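Última atualização: setembro
Pesquisar no site Buscar
Setembro - por Xuân Kiều

O quarto de Alamville

Quando a tia Ramanauskas morreu, deixou a casa de Alamville aos 2 sobrinhos, que não se falavam havia 15 anos. Bamer chegou primeiro, no autocarro das 4 da tarde, com uma mala pequena e a chave que o notário lhe enviara pelo correio. Sumeck veio de carro e trouxe pão.

Jantaram na cozinha. Falaram do preço da gasolina e do telhado. Depois Sumeck perguntou se ele ainda tinha a carta.

- Que carta?
- A que ela te escreveu quando o pai vendeu o terreno.

Bamer disse que nunca recebera carta nenhuma. Sumeck continuou a cortar o pão. Durante anos achara que o irmão tinha lido aquelas páginas e decidido não responder. Ele próprio as levara ao correio - ou julgava que sim. Lembrava-se da chuva, da fila no balcão, de um homem que discutia por causa de um selo. Do envelope a sair-lhe da mão não se lembrava.

Procuraram nas gavetas da sala, nos livros de receitas, na caixa da costura. Encontraram recibos e um postal de Bamer, dos tempos da tropa. Já passava da meia-noite quando subiram. Bamer disse que dormia em qualquer lado. Sumeck ficou ainda um bocado no corredor, a pensar no casaco que usava naquele inverno e em quem o teria levado. 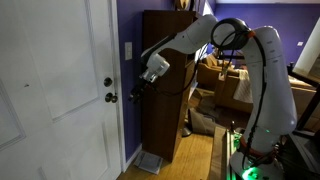
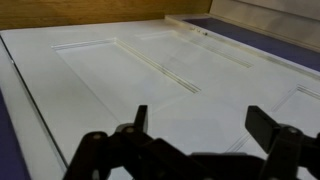
Xuân, li o conto 2 vezes e continuo convencida de que a tia nunca chegou a fechar o envelope. O Sumeck carrega uma culpa que era dela. Vai haver segunda parte?

Marta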